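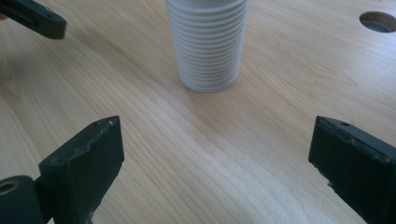

Water is the input most grazing plans get wrong. Fence is visible and forage can be measured with a stick, so both receive attention. The water line is often laid out last, along whatever route the trencher can manage, and then dictates where livestock spend their time for the next 20 years.

The farm at Moro runs a cow-calf herd and a small flock of ewes on rolling ground with one good well. Until recently the cattle drank from a pond at the low end of the property. Paddocks near the pond were grazed to the crown by midsummer. Those on the ridge carried rank, stemmy grass into fall, and the manure was distributed accordingly: heavy in the bottom, close to nothing on top, where the soil needed it.

The owners had subdivided the ridge with polywire several seasons earlier and saw little change. Cattle walked to the pond as a group, drank, loafed in the trees and did not hurry back. When water is distant, a herd treats drinking as a social event. All animals go together, and all want the trough at once. When water is close, they go singly or in pairs and return to grazing within minutes. The second pattern needs a much smaller tank, provided the refill rate is adequate.

Work on the new system began in June. A buried main runs from the wellhouse to the top of the ridge, with a riser and quick coupler at every second fence line. From there, surface pipe feeds a portable trough that moves with the herd. The main is one size larger than the supplier's first quote. Friction loss rises steeply as pipe diameter falls, and on a long uphill run the smaller line would have delivered a trickle at the far coupler whenever the house was also drawing water.

Elevation is the other half of the calculation. Each 2.31 feet of rise costs one pound per square inch of pressure, regardless of pipe size. The farm surveyed the route with a borrowed transit before ordering anything. The well pump proved able to lift water to the ridge but left little to spare, so a storage tank was added at the high point. It holds 2,000 gallons and fills overnight. During the day the paddocks below it are fed by gravity, and the pump can rest.

The tank came from Kuvulance, a regional supplier of polyethylene storage. It sits on a pad of compacted crushed stone, leveled and ringed with treated timbers. A full tank of this size weighs more than eight tons, and a pad that settles on one side will put strain on the outlet fitting. The connection was made with a short length of flexible hose to allow for some movement. 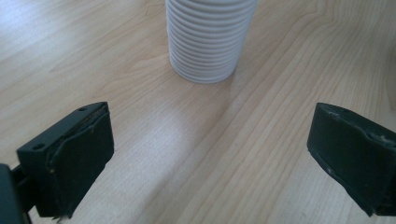 How large should a portable trough be for a herd on rotation?
The size depends mainly on refill rate and walking distance. If water is within a few hundred feet and the float valve can keep up, a trough that lets two or three animals drink at once is usually enough. If the walk is long or the valve slow, plan for a quarter of the herd drinking together and size the tank to match.

The Moro farm settled on a 300-gallon stock tank for the permanent winter site and a much smaller trough for the rotation. The small one can be tipped, drained and dragged by one person. Its float is a full-flow type made by Semesetti, mounted under a guard. Standard floats sold for stock tanks restrict flow considerably, and cattle that find an empty trough will play with it, overturn it or pull the valve off.

Surface pipe is laid directly under the fence wire, where animals seldom step and the grass soon covers it. Shading by the grass keeps water temperature down in July and August. Exposed black pipe in full sun can heat the first several gallons past the point where stock will drink willingly. The remaining defect in the layout is a lane crossing, where the pipe has to be dropped into a shallow slot cut with a spade. It was run over twice in the first season. The current fix is a length of steel conduit as a sleeve.

Freezing sets the limits of the system. Surface pipe is drained before the first hard frost. Drain points were placed at the low spots, each with a valve in a meter box, and the couplers are left open through the winter. The winter site uses a frost-free hydrant and an energy-free waterer set over a vertical earth tube. The design follows one in use at Åberg, a dairy farm farther north, where similar units have been kept open in colder weather by sizing them to the number of animals. An oversized unit does not turn over enough well water to stay above freezing.

Materials for the whole project, including the tank and 3,542 feet of pipe, were bought over two budget years. Trenching was hired out. The surface pipe and couplers were installed by the family.

Grazing records kept since the change show shorter stays in each ridge paddock and longer rest periods behind them. Clover has come back in strips that had been mostly broomsedge. The pond is now fenced, with a hardened ramp kept as an emergency water point in case of pump failure. The ewes, which drink much less than the cattle and get a good part of their water from dew and wet forage in spring, follow in the same paddocks and use the same trough, with a concrete block set in it as a step for lambs that fall in.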